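Flornstead releases updated planning software for two-handed packing

The Flornstead automation group has released a new version of Szekeres, its planning and control software for two-handed handling tasks. The release, made available to partner sites in September, changes the way the system decides when one gripper should wait for the other.

Earlier versions planned each hand separately and checked for collisions afterwards. The new planner treats both hands as a single problem, with the position of the tray included from the start. According to the group, this has shortened planning time on its packing test from 300 milliseconds to 148.

"Most of our delays came from replanning," said Rhiannon Jarman, who leads the software program. "When the two hands are considered together, the first plan is usually one we can keep."

The planner draws on demonstrations recorded by staff using hand-held grippers at a white work table. Clear and frosted plastics remain a particular concern, as their edges are difficult for the perception module to separate from a pale background.
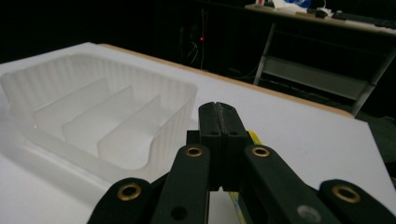
A hand-held gripper with its fingers closed, in front of a divided translucent tray.

To address the problem, perception engineer Tamás Barta and his colleagues added a stage that estimates the outline of a tray from several views before any motion is planned. Where the views disagree, the software now lowers its confidence score and requests another look. Previously it would proceed on the most recent estimate.

The group has also revised its labelling tool, Brirkell. Operators can mark the moment of grasp and the moment of release on one timeline for both hands, and recordings with mismatched clocks are flagged before they enter the training set.

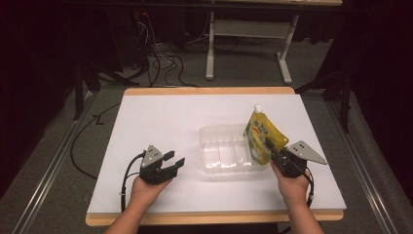
Soft packages such as drink pouches are included in the current round of demonstrations. Their shape changes under pressure, and the control module has been given a separate limit on closing force for them. Mr. Barta said the limit is set conservatively and will be reviewed once 20 further sessions have been processed.

Partner sites may continue to run the previous version until version 2 of the configuration format becomes mandatory. A conversion script is supplied with the release, together with revised installation notes. Sites that have modified their own gripper definitions are asked to contact the support desk before upgrading.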